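Last updated: 2019-02-20
Print this page | E-mail this page

Satura project – progress report to the Greltgate fund
Prepared by Fatima Moodley, Sokevum

In this period we planned to finish the table-clearing programme in simulation and to begin the trials on the real two-armed robot. The first part is done, with 1189 simulated runs in the log. The second part is delayed, and I want to explain the reason clearly.

During the review of the log we found a fault in the left gripper control. In 267 runs the gripper reported "object released" while its fingers were still closed. The right arm then received permission to move, although the left one was still holding a dish over the table. No person was in danger, as all of this was in simulation. On the real machine it would be a safety matter, and I stopped the preparation for the hardware trials on the same day.

The cause is a timing error. The release message was sent when the open command was given, and it did not wait for the finger position to be confirmed. Our colleague Naqvi found it after comparing the two logs line by line. The message now waits for the position reading, and if the reading does not come within 900 milliseconds both arms hold still and an alarm is raised.

We are repeating the failed runs with the same objects: the patterned bowl, the ringed plate and the small tin.
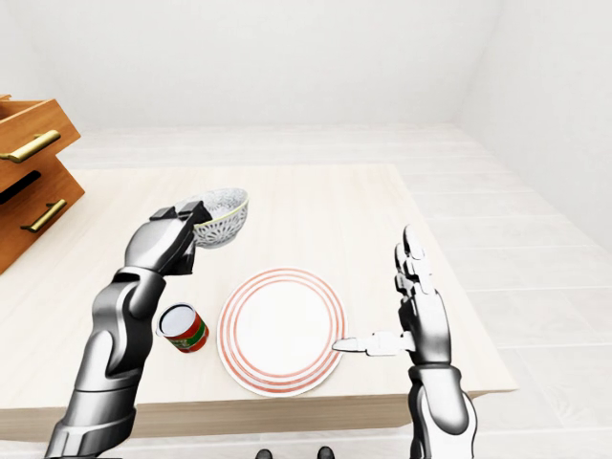 The repetition is slower than I would like, because each run is now checked by a second person before it is closed. So far six runs showed a new problem – the alarm was raised correctly, but the log did not say which arm had caused it. This is a small correction and we do not ask for extra money for it.

We ask the fund to agree to a new date for the hardware trials, in April. The licence for the simulator is paid until then and the labour cost stays inside the approved budget.

Comments (0) | Shares: 6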